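Week 3: Kitchens and the people who are supposed to fit in them
Notes by Sumeya Gebreyes

Last week we left the domestic reformers convinced that a well-placed shelf could save a marriage. This week we look at what the builders did with the idea, which was mostly to standardise it and send an invoice.

The Bruvinstead flats are our main case. The architect, Ostap Hladun, drew 14 kitchens to one plan and varied only the colour of the doors. His upper cupboards were set for a tenant of average height, a person the letters to the landlord suggest never moved in.
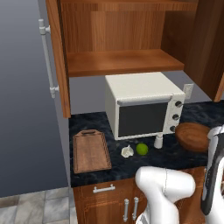

Hladun's defence was storage. Every extra shelf, he wrote, was a trip to the shops avoided. He didn't say what a tenant was meant to stand on. Read his letter alongside the Hrytsenko survey, where several households report keeping the good plates up high and eating off the bad ones for years.

Note the vocabulary as well. "Labour-saving" does a great deal of work in these sources – more than the labour-saving devices, on the tenants' evidence. 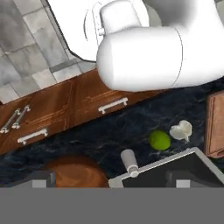

The counter as a battleground

Bench depth was fixed before anyone had much to plug in. Zindell's catalogue shows a clear run of counter and one tasteful bowl. By the time of the Nedard interviews, tenants were describing a permanent negotiation between appliances and the chopping board, which the chopping board lost.

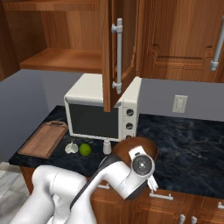

Power points come into it too. Hladun allowed one per kitchen, behind the door, and regarded a second as decadence.

For the tutorial: read the Nedard extracts and write 300 words on one complaint you find petty. Then defend it.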